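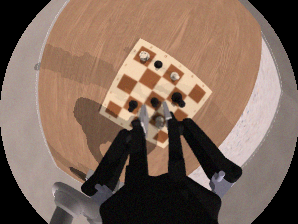

Elfriede Pfeiffer advises to run every new gripper program in the simulator first, and to keep the speed low until the fingers have missed the board completely.

4.2 Approach to the chessboard

1. Load the board file and set the speed to 2.
2. Open the fingers wide before you go lower.
3. Move to one piece only, then press Hold.
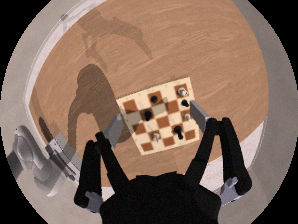 Fig. 4: Fingers open, board between them.

Caution: Do not close the fingers when a tip is over the edge of the board.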